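Setting a grip-width threshold for thin objects in Skekico

Last updated 2025-06-23 by Naledi Maluleke

The default grasp check in Skekico was tuned on boxes and bottles. With thin objects such as rods, spoons and pens, it often reports an empty hand when the fingers are holding something. The planner then drops into recovery, opens the fingers and lets go. The steps below replace the fixed check with one that uses a measured baseline.

You need Skekico 4 or later, the Werkora driver package, and a gripper that reports finger width and motor current.

Step 1. Record the closed baseline

Close the gripper on nothing and log the width for 500 samples. Save the mean and the spread in baseline.yaml. Do this again whenever the finger pads are changed. Soft pads squash under load, so the reading at full close depends on the closing force. Use the same force you plan to grasp with.

Step 2. Record the object

Put the object between the pads by hand and close at the same force. Log the width and the current together. Try to hold it the way the policy will, with the contact near the middle of the pads.

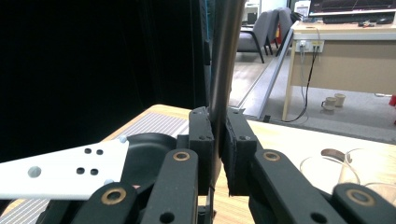

Why not use motor current alone?
Current rises when the fingers meet each other as well as when they meet an object, so it only shows that something stopped the motion. Width tells the two cases apart.

Step 3. Set the threshold

Open grasp_check.yaml and set min_width to the closed mean plus 3 times the spread. Compare it with the object width from step 2. If the two overlap, lower the closing force and repeat both recordings. Set hold_ticks to 33 – the check then has to pass that many times in a row before the planner moves on.

Step 4. Replay before you run live

Run the replay tool on your old logs with the new file loaded. Sutrisno Menon added a flag, --show-flips, that prints every tick where the result changes. A good log has one flip at the grasp and one at the release. If it flickers in between, look at the width signal first. On our Zwane controller the cause was a filter left on from the April build.

Known problem: if the driver restarts, it zeroes the width at whatever position the fingers are in. Open the gripper fully and run the homing command before loading the baseline again.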